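Chapter 4
Soap and the Dish It Sits In

A bar of soap left in a puddle goes soft on the underside and wears away faster than it is used. Wendelin Schnyder kept two bars by the same sink in February, one on a flat saucer and one on a raised rack. We return to his notes in Section 4.3.

This chapter looks at how dishes drain – and at what shape and material have to do with it. Keep a bar of your own at hand as you read.

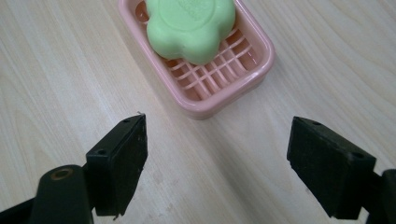
Figure 4.1 Flower-shaped soap on the raised lattice of a pink plastic dish.

4.1 Where the Water Goes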